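**Toaster oven tripping the outlet in a rental kitchen**

*skinex_57, 11 July 2018*

I moved into an older apartment in March. The kitchen has one outlet on the counter side, and it goes dead when the toaster oven and the kettle run together. The label on the kettle says 1685 watts. Can I use an extension cord to the hall outlet?

**Pasaribu**

No cord. Add up the watts on that circuit first – the kettle alone takes most of it. Run one at a time and ask the landlord for a second circuit. Mine is a small one too:

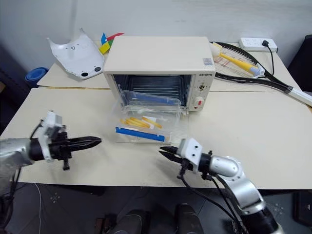
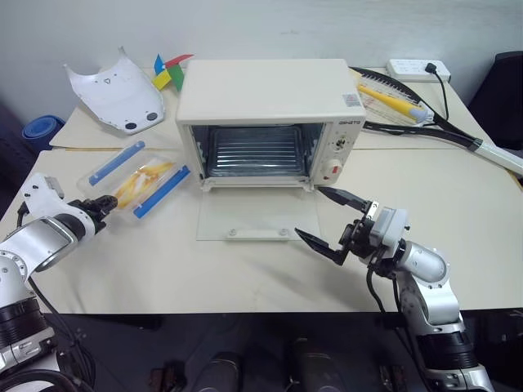 *Toaster oven on the table, door closed in the first, open in the second*

Look at the breaker as well. If it trips with only the kettle on, call an electrician.

**livomine22**

same thing at my place, I just boil water on the stove now. The fridge was on the same breaker, so check that – I lost some 500 grams of fish.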